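Questions I Get Asked About the Fishing Cabin

I rent out a little place on the Elar, a short walk upstream of the Jidmont bridge, and most of the people who book it come for the trout. The same emails land in my inbox every spring, so I've put my answers in one spot. If yours isn't covered, write to me! 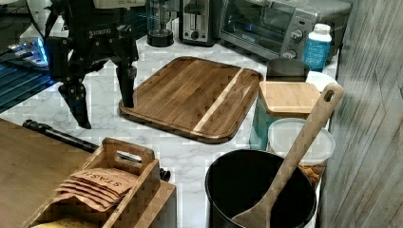
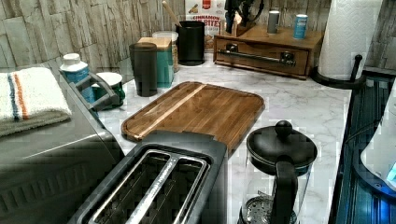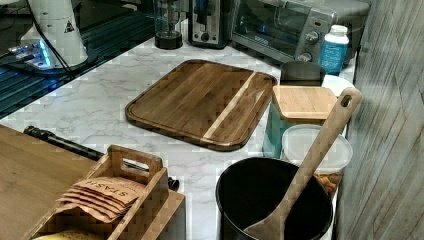 The kitchen counter.

Do I need a license?

Yes, and you need it before you get here. The tackle shop in Traltley sells day and week permits, but it closes early on Sundays and I can't sell you one myself (I've been asked, many times).

How much of the river can I fish?

Our stretch is 3000 feet on the near bank, from the bridge up to the old weir. Past the weir it belongs to the Sutanto club, and they do check. The far bank is private the whole way, so please don't wade over and climb out, even if the fish are rising right under it. I know. It kills me too.

What should I bring for flies?

I fish a size 14 pheasant tail more than anything else, and I'd be happy with just that and a few elk hair caddis. In January it's all small dark nymphs, fished deep and slow. Please leave the big streamers for the lower river, where there's room to swing them.

Is the wading hard?

Parts of it are. The pool below the weir has a ledge that drops off fast, and the rocks there are slick as soap. Felt soles aren't allowed on our water, so bring rubber with studs. I take a staff every single time and I've been in that river half my life.

Can I keep a fish?

One per person per day, and nothing under 14 inches. Most of my guests put everything back, which I love, but I won't give you a hard time over one trout for supper. Clean it at the outdoor sink, please, never indoors.

How many can stay?

Up to 6, though that means two of you on the fold-out and somebody always complains about the bar in the middle. Four is comfy.

Can I bring my dog?

Sure, if it's OK around other anglers. Keep it out of the water by the bridge in spawning season.

I can't find the turn!

It's the mailbox marked 1081, on the left after the feed store. Your phone will want to send you down the farm track. Ignore it and keep going to the mailbox, then park on the gravel.

What if the river is blown out?

I don't do refunds for muddy water, but I'll move your dates once for free if you call me before noon the day before.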